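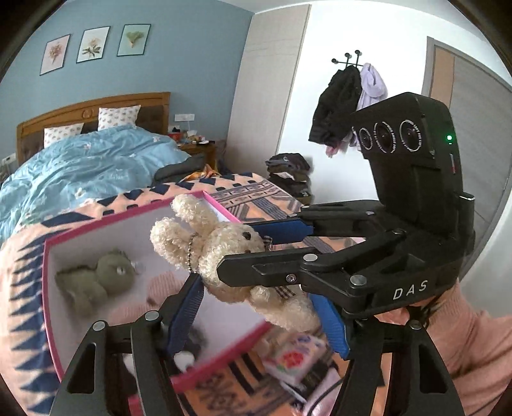

Soft stuff is where our recordings always fall apart, wrote one of the first people to try the service, and could you please do something about plush before you do another set of coffee mugs?

Well, we did! Ivel is opening Drimance to everyone on Wednesday, December 25, 2024, and the first thing on the menu is a soft toy set. Drimance is our planning and review service for teams that record household tasks with hand-held grippers. You bring the grippers you already own, we send the task cards, and once your clips come back to us we go through them and tell you which ones are worth keeping.

The launch set has 18 task cards, all of them built on things you'd find in a bedroom or a playroom. Picking up a curly-pile bunny by the middle. Reaching into a deep box for a plush that's lying against the wall of it. Passing a toy from one gripper to the other (my favorite, and the one I'm worst at). Each card fits on one side of a page and tells you what to put out, where to start and what counts as done. We left the rest open on purpose, so your people can move the way they normally would.

I should say something about the box, since we argued over it for most of the fall. A tray is easier. You can come at a toy from any side and the fingers never bump anything. But families keep toys in boxes, and a box has walls and corners, and a toy lying close to one of those corners asks for a completely different approach than a toy out in the middle. So half the cards use a box now, and the reviewers mark wall contact as its own thing. 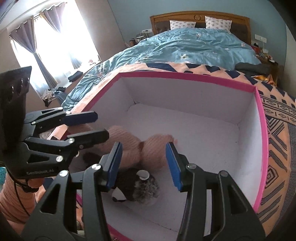 Väisänen
Ivel, Fuvmont

On to the part people keep emailing me about, which is what a review looks like. Every clip gets watched from start to finish by a person. We note the moment the fingers close, any slip, any regrasp, and whether the toy ends up where the card says it should. You get the notes as a plain spreadsheet plus a short letter in normal English. If a clip is no good we say why, and a replacement clip is reviewed at no extra charge.

During the trial period we went through 3657 clips from 322 sessions, and I watched more of them than was probably good for me. Fur causes more trouble than anything else! Long pile hides where the body of the toy is, so people close too early and come up with a pinch of fluff. Ribbed knits behave better. Ears and ribbons are a mess of their own, and they have their own card (number 11, take your time with it).

Now for the price. The soft toy set with a full review is $500 per team, and that covers as many people as you'd like to put on it. The toys aren't included. We tried bundling them and teams kept telling us they'd sooner use the ones at home, pilling and all, and I think they're right.

You don't need a lab for any of this. A bed with a blanket on it works fine, and so does a rug. Two cards do ask for a pair of grippers and a second pair of hands, so plan for company on those days.

Laundry is next. Socks are already on my desk. Orders and press questions go to the Drimance desk at Ivel in Fuvmont, and I'm the one who answers.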